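Presenting Live Sport: Notes for Session 6
From Studio Desk to Touchline

Read these before you come in, because we'll be on our feet for most of the session and I won't be going back over the basics. Last time we looked at how a running order gets built. Now we get to the part most of you signed up for: talking to people through a lens while a game is about to start behind you. I love teaching this one!

What the presenter is for

A commentator describes play. A pundit explains it. The presenter gets everybody in and out of those two jobs on time, and makes the joins feel like conversation. If you watch a good one closely, you'll notice how little they say. In the Harb tape we watched in Session 5 (the hour of build-up before the cup replay), the presenter speaks for less than a quarter of the program, and yet you come away feeling she was running all of it. She was. Every change of subject is hers, and so is every change of mood.

Write down what she does when the left-hand pundit starts repeating himself. She doesn't cut in. She takes the last word he used and turns it into a question for the person next to him. We'll call that a hand-across, and you'll be doing plenty of them.

Talkback

You will have an earpiece, and in it you'll hear the director, the producer and the production assistant counting. There are two ways to work:

Switched talkback. You hear only what the producer chooses to send you. Calmer, and where most people start.

Open talkback. You hear the whole gallery, all the time: camera calls, graphics, somebody looking for a missing clip. It sounds like chaos for the first hour and then your brain sorts it out, and after that you'll never want to go back. You can hear trouble coming. If the tape operator says the second goal isn't ready, you already know to ask one more question before anyone tells you to.

We start on switched and move to open for the second half. Please don't take the earpiece out when it gets noisy. Keep talking, even if it's dull, and let the noise sit there.

Counting out

Counts come down from the assistant in your ear. A count to a hard out (an ad break, a kickoff, the top of the hour) has to be hit exactly, so your final word lands on zero. A soft out has a few seconds of give in it.

Drill for pairs: one of you talks on any sporting subject for 95 seconds, the other counts from 10. The talker must finish a proper sentence on zero. Swap. Then do it again with your partner throwing in one piece of news halfway through ("team change, number 16 is out, hamstring") which has to be worked in before the end. You'll be terrible at this at first and then, somewhere near the fifth go, it clicks. It's a lovely feeling when it does.

Hint: prepare your last line first. If you know the closing sentence takes six seconds to say, all you have to do is start it at six.

Scripted links and the ad-lib in between

Presenters who sound natural have usually written more than you'd think. The opening link is written and learned. So is the throw to the first film, and so is the line that takes you into the anthem or the toss. Everything between those posts is ad-libbed from notes.

Your notes should fit on one card per segment. Names and how to say them go at the top. Then the three things you want out of the segment, in order, in your own shorthand. Stats go at the bottom, and only the ones you'd say out loud to a friend. "Unbeaten in June" is a stat you can say. A pass completion rate to one decimal place belongs in a graphic.

For links, read aloud as you write. Here's one from a student piece on the Drinstead half marathon, before and after.

Before: "The Drinstead half marathon, which has been held annually and which attracts runners of all abilities, is today being run over a new course that includes a steep climb."

After: "They've moved the course at Drinstead, and they've put a hill in it. A big one. Let's go and see who's smiling."

Same facts, nearly, and you'd stay for the second. Short sentences also give you somewhere to breathe.

On the touchline

Outside broadcast changes everything. No desk to lean on, wind in the mic, a crowd that reacts to things you can't see. A few points from our day at Workden:

Stand with your feet planted and turn from the waist. Walking shots come later.

Hold the stick mic at breastbone height, angled up. When you ask a question, it comes back to you. When they answer, it goes to them. Never let go of it, even if a very charming manager reaches for it. 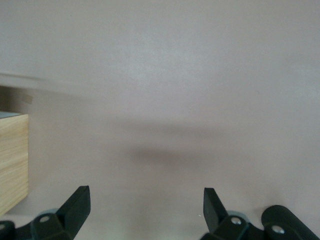
Ask one question at a time. Double-barreled questions let people pick the easier half, and after a defeat they always will. "What went wrong after the break?" beats "What went wrong, and how do you feel about the fans staying to clap?"

"Talk me through it" is banned in this room. So is "How does it feel?" Ask about a moment: the save, the substitution, the last bend. You'll get the feeling anyway.

Let a silence run for a beat longer than is comfortable. Some of the best answers we recorded at Workden came after the student thought the interview was over.

When it goes wrong

It will, and I promise you'll enjoy it more than you expect. Lost your producer in your ear? Look at the floor manager. Film doesn't run? Say so plainly, once, and go to a pundit with something you had saved. Always keep one spare question per guest in your head. Got a name wrong? Correct it and carry on at the same pace. Viewers forgive a slip very quickly, and they remember a fuss.

For the assessed piece

You'll present a six-minute build-up to a fixture of your own choice, with two classmates as guests, one film insert and a hard out. It's marked out of 100: timing 30, interviewing 30, links 25, research card 15. Hand in the card with the recording, scribbles and all, by 24th February.

Sign up for a studio slot on the sheet by the gallery door. The Trovon desk has the better monitors but its counter runs a second slow, so bring a stopwatch if you're using that one.

For next session, watch any live build-up with the sound off for ten minutes, and note every time the presenter looks down.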